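Splitting by episode was leaking, so I changed the split
February 10, 2024

Short version for people who only want the number: our grasp-point predictor looked 24 points better than it was, and the cause was how I divided the data between training and test. Longer version follows.

The data is hand-held gripper footage of small household things on soft surfaces. We record with the wrist view only, no external camera, and the policy has to pick a target and a closing pose from that view. 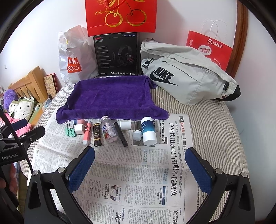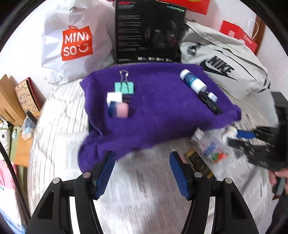

Small items on the purple towel, seen between the gripper fingers.

Why does a random split over episodes give an inflated score?

Episodes recorded in the same place share the background, the light and most of the objects, so a model can score well on a test episode by recognizing the place and recalling where grasps tended to land there. The test set then measures recall of known places, and the score says little about a new room.

I knew this in principle. What I had underestimated was the size of it with a wide field of view. With a narrow lens the wrist camera loses most of the background once the fingers get near the target. With a wide one, the bags and boxes at the back stay in view through most of the approach, and they have large, high-contrast printing on them. A small encoder will use that before it learns anything about the shape of a binder clip.

The set at the time was 290 episodes. The old split shuffled episode indices with a fixed seed and held out a fifth. The new split groups episodes by location first and holds out entire locations. Nothing else was changed: same encoder, same augmentation, same number of steps, same two heads (target heat map and closing pose). I trained twice per split, with different seeds, and the seeds agreed closely enough that I stopped there.

Under the old split, grasp-point accuracy was 85 percent. Under the grouped split it was 61. The closing pose head dropped much less, which makes sense to me. Closing pose depends mostly on what is between the fingers, and that part of the view carries over between rooms.

Two checks to confirm that the background was responsible.

First, masking. I blacked out everything above a fixed row at test time, chosen so the fingers and the area in front of them survived. Under the old split the score fell hard. Under the grouped split it moved by less than the gap between seeds. Masking is a crude test, because it also pushes the input off distribution, but both models got the same mask and only one cared.

Second, nearest neighbors. For every test episode I took the encoder features of the first view and looked up the closest training episode. With the old split the neighbor came from the same location over nine times in ten. In that situation you can skip the policy and copy the neighbor's grasp, and when I tried it, the copy was embarrassingly competitive.

Liliana Marras at Nieminen read a draft of this and objected that location is the wrong unit, since the same objects travel between locations. She has a point. In our set the chargers and bottles were carried from one room to another, so the grouped split still shares objects across the boundary. I reran it grouping by location and object set together, merging any groups that overlapped. That leaves few groups and a noisy estimate, so I am not going to quote a figure. The direction was down again, by a smaller amount.

On the training side, random background replacement helped in the grouped split and did nothing in the old one. If I had kept the old split I would have thrown that augmentation away as useless, and I did throw it away in December. Several other decisions from that month were made on the same bad score, and I am going through them now. The crop size is probably wrong as well.

The split code is in Prellel under the splits folder. It wants a location field in every episode header. Older Biker recordings don't have one, and I filled those in by hand from the session notes, which took an afternoon. For the Iltthorpe batch the notes were incomplete, so those episodes are in training only until somebody can tell me which room is which.

Next is the same comparison for the push task. I expect a smaller gap there, mainly because the camera points more steeply down.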